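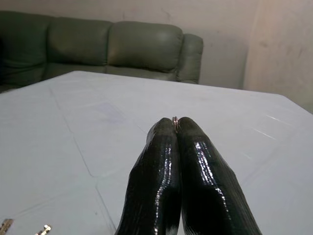
Rail Commuting by Folding Bike: Workshop Notes

Most regional lines now carry folding bikes free of charge if the bike is folded before boarding and fits the luggage bay. Trouble starts when a hinge has loosened or a latch will not seat on a crowded platform. The notes below cover the jobs that come up on bikes carried by train every working day. They assume a home bench, a repair stand and a basic set of hex keys.

Hinge play

Fold the bike halfway and hold the front section still. Rock the rear section side to side. Any knock felt at the main hinge means the clamp is under-adjusted or the pin is worn. Try the clamp first. On the Sulik frames the adjuster is a small nut behind the lever, and an eighth of a turn is enough to change the feel. Close the lever after each adjustment. It should start to resist when it is halfway through its travel and close fully with the palm of one hand.

If the play remains with the lever tight, the pin is worn. Replace the pin and both bushings together. A new pin in old bushings will be loose again within a season.

Check the hinge faces while the frame is open. Wipe off all grit with a dry rag. Grease goes on the pin only. Greased hinge faces pick up brake dust and ballast dust from station platforms, and the paste that forms will cut into the paint and then the metal.

Handlebar post

The post hinge gets less attention than the frame hinge and carries a higher load when the rider stands on the pedals. Inspect the weld at the base every 300 miles. Use a bright light at a low angle and look for a hairline in the paint. A crack in the paint is treated as a crack in the post until the paint has been stripped and the metal checked. Do not ride the bike in the meantime.

Safety catches on the post are spring-loaded. The spring is cheap and should be changed when the catch no longer snaps back by itself.

Tire pressure

Small wheels lose pressure faster than large ones and suffer more for it. For a rider and bag of average weight, 19 psi below the sidewall maximum is a fair starting point on mixed pavement. Drop a little more for cobbles. Check with a gauge once a week - thumb pressure is useless on a stiff narrow tire.

Curb cuts outside older stations often have a raised lip, and pinch flats in the rear tire usually trace back to one of these. Unweight the rear wheel or get off.

Chain and folding side

Find out which side the chain ends up on when the bike is folded. If it faces outward, it will mark trouser legs, seats and other passengers' coats. A wax lubricant stays drier than oil. Clean the chain with solvent, let it dry fully, apply wax and leave it overnight before riding. Expect to rewax every 100 miles in dry weather and sooner in rain.

Wekell sells a clip-on chain cover that works well on single-speed models. It fouls the derailleur arm on the Breltik eight-speed and should not be fitted to it. A strip of old inner tube, slit lengthwise and held with two cable ties along the chainstay, deals with paint chips on that model.

Replace a chain at 3,000 miles or at 0.75 percent stretch, whichever comes first. Small cassettes wear quickly under a stretched chain and cost four times as much.

Cables

Cables on a folder bend sharply at the hinge several times a day. Strands break inside the housing where they cannot be seen. Signs are a gritty lever, slow return, or a gear that needs adjusting every few days. Leave housing runs slightly longer than they would be on a fixed frame. Fold and unfold the bike five times after fitting new housing and watch for pinching before trimming the inner wire.

Securing the folded bike on board

- Carry one strap, 25 mm webbing with a cam buckle. Elastic cords stretch under braking.
- Strap through the frame. A wheel can rotate and work the strap loose.
- Set the bike down with the latch side toward the wall of the bay.
- Remove clip-on lights before folding.

The Russo magnet latch is strong enough for carrying but will open if the bike is dropped onto a platform edge. Back it up with the strap.

Winter storage

Store unfolded if there is room. Bushings and cables last longer with the load off them. Hang from the seat post, never from the hinge. Pump the tires to half pressure and top them up in January.

Corrections and torque figures for other models can be sent to Decha Luangrath through the contact form. Please include the frame year.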